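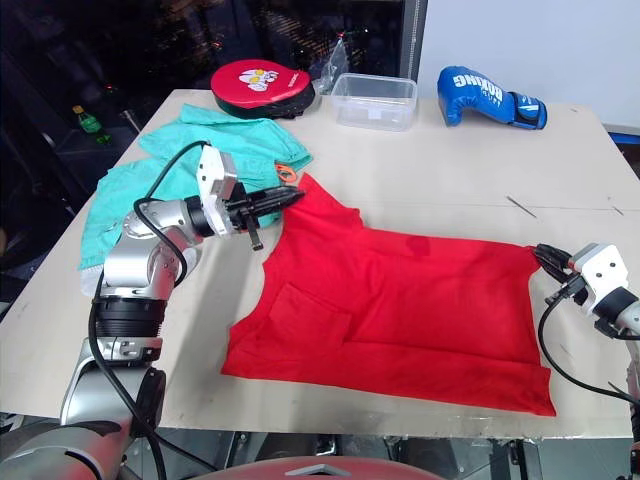

A pop song is usually recorded in layers. Each layer is called a track, and each track holds one sound: a drum, a bass, a keyboard, or a voice. The tracks are stored separately, so one can be changed without touching the others. 

What is a vocal track?

A vocal track is a recording of one singing part. The main part is called the lead vocal. In a group, the lead vocal is often divided among the members, so that one person sings the verse and another sings the chorus. Each member normally records alone in a small, quiet room called a vocal booth. The music plays through headphones so that the microphone picks up only the voice.

Singers record the same line more than once. Each try is called a take. The engineer listens to all of the takes and joins the best pieces into one finished line. This is called comping, which is short for compositing.

What are backing vocals?

Backing vocals are sung behind the lead. Some use the same notes as the lead. This is called doubling, and it makes the voice sound thicker. Others use different notes that fit with the lead. This is called harmony. A chorus with 2 singers and 3 takes from each can sound like a crowd.

How are the tracks put together?

Putting the tracks together is called mixing. The mixing engineer sets three main things for each track:

Level: how loud the track is.
Pan: how far to the left or right the sound seems to be.
Effects: changes to the sound, such as echo.

The lead vocal is usually placed in the center — the same loudness in both speakers. Backing vocals are often placed to the sides.

A worked case

The group Zurnier recorded its song "Saler" at Cruickshank Studio in Plellton. The first session file held 1182 separate pieces of audio, counting every take. After comping, 216 pieces were left. The mix was finished in March, and listeners hear it as a single stereo recording with a left channel and a right channel.

What happens on stage?

A group that dances while it sings may use a backing track. This is a recording of the instruments and some of the backing vocals. The members sing the lead parts into live microphones over it. They wear small earphones called in-ear monitors, which let them hear the beat — and their own voices — over the noise of the audience.

Words to know

Booth: a quiet room for recording.
Comping: joining the best parts of several takes.
Mix: all of the tracks combined.
Take: one try at recording a part.

Last updated June 13, 2026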